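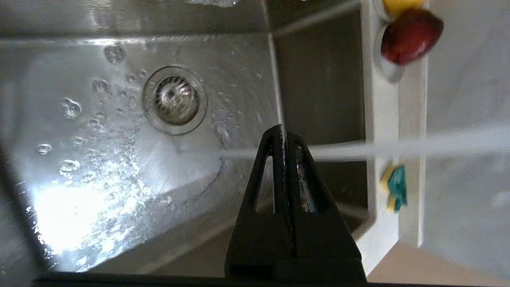
**How do I find out how my councillor voted on the trade motion?**

Posted by Zaki_R

Hello all. I moved to Brinonthorpe two years ago and I try to follow the local politics. On Thursday the council had a vote on a motion about import tariffs (to ask the government for more protection for local factories). The local paper says it was passed by 9 votes, but it does not give the names. I wrote to my councillor and I have received only a standard letter. Is there a public list where I can see who voted for what? I have looked in the minutes of the last meeting and they say only "carried".

**Digby Grimshaw**

The names are written down only if some councillors ask for a recorded vote before the voting starts. In our council it must be 4 of them. If they did not ask, there is no list, and the minutes will say "carried" as you have seen. But please check if the meeting was filmed. Ours are on the council website, and when they vote by hands you can often recognise the people. It is slow work, but I have done it for the bus motion.

You can also write again to your councillor with one short question: "Did you vote for or against?" A long letter gets the standard reply more easily.

**Jusitden**

they are all the same, why bother

**Brutelel**

Draft minutes are normally put up before the next meeting, so make sure you did not open the older ones. I made this mistake in June and was reading the wrong file for one hour.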